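4.3 Running a stick-picking trial

This section covers one trial of the bin-picking method described in section 2. It assumes the Cellari planner is installed and the arm has passed the start-up checks in 4.1.

Before you start

The metal bin must not move between trials. The results in section 6 were taken with the bin clamped at one corner, and a shift of even a few millimetres will spoil the match between the planned grasp and the real one.

1. Check that the bar clamp is tight on the bin.

2. Check the cable bundle along the arm. It should be tied at intervals and leave enough slack at the wrist for a full turn – a tight loop will pull on the tool.

3. Clear the bin floor. Scratches and worn patches on the metal do not matter. The Werkthorpe filter was trained on 1,259 views of used bins and copes with them.

Caution: Keep hands out of the bin whenever the arm is powered. Use the stop button before moving a stick by hand, including a stick that has only rolled against the wall.

Laying out the sticks

4. Place three red sticks and two dark green sticks on the bin floor. Vary the angles. At least one stick should lie close to a wall, as these are the picks where the older Brophy method did worst.

5. Bring the arm over the bin with the gripper pointing down. One of the red sticks should be close below the gripper, with the others spread over the floor.
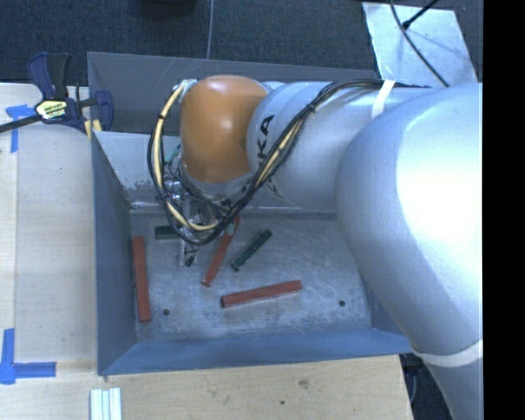 6. Start the trial from the Ongate panel. Enter the layout number when asked.

Note: The cables hide part of the floor when the arm is over the bin. The planner uses the view stored before the arm moves in, so do not touch the sticks after step 5. If you do, go back to step 4.

Recording the result

7. Mark each pick as held, dropped or missed. A stick that is lifted and then slips counts as dropped.

8. Save the log before clearing the bin. A repeated layout number will overwrite the earlier file.

In our own runs, 160 of 173 picks were held. Most of the rest were sticks lying flat along a wall, where one finger met the sloping side first. If your count is much lower, repeat the finger alignment in 4.1 before changing any planner settings.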